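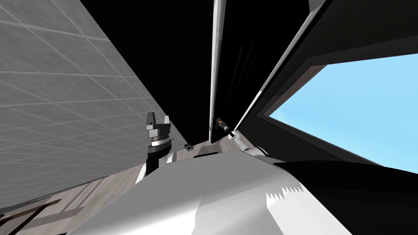

Page last changed: 7th January

Ovby to supply tile grout for Metard station refurbishment

Ovby has been named supplier of cement grout and joint sealant for the refurbishment of the underground concourse at Metard station. The contract was awarded by Hoarau, the main contractor, after a tender that opened in October. It covers wall and floor joints in the ticket hall, both stairways and the lower passage.

The material specified is Akik 4, a fine-aggregate grout intended for joints between 2 and 8 mm wide. It is supplied as a dry powder and mixed with clean water on site. Working time at room temperature is around 40 minutes. Light foot traffic is allowed the next day, and machine washing after 11 days.

Hoarau will take delivery of 400 bags in 4 lots. Each lot will be sampled at the Ovby plant for water absorption and shrinkage, and the results will be sent with the delivery papers. Movement joints are to be filled with a matching sealant, of which 195 cartridges have been ordered.

"The old joints were filled at different times and with different products, and they have aged unevenly," said Capucine Picard, technical manager at Ovby. "The new specification uses one grout for walls and floors — the sealant is limited to corners and movement joints."

Work will be carried out at night in sections, with the concourse open to passengers during the day. Existing tiles that pass a tap test will be kept and regrouted. Data sheets for Akik 4 are available from the Ovby technical desk on request.

Shares: 11 | Comments: 0

Sign up for the Ovby trade newsletter. You can unsubscribe at any time.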